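June 5, 2023

So the second arm budget is finally done, and I only cried a little! The Pikow quote came in at 1,292 for spare fingers and cables (cables!!), and Tavares wants 85 more for shipping.

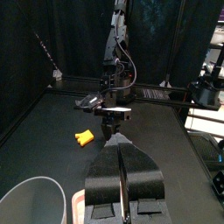
Two arms, one table, and a chunky yellow-orange thing to practice on.

I'm holding off on the new table until November. Cakia has one I love, but the wait is up to five months, and I still need 3 more grip pads before any of that. Fingers first, furniture later.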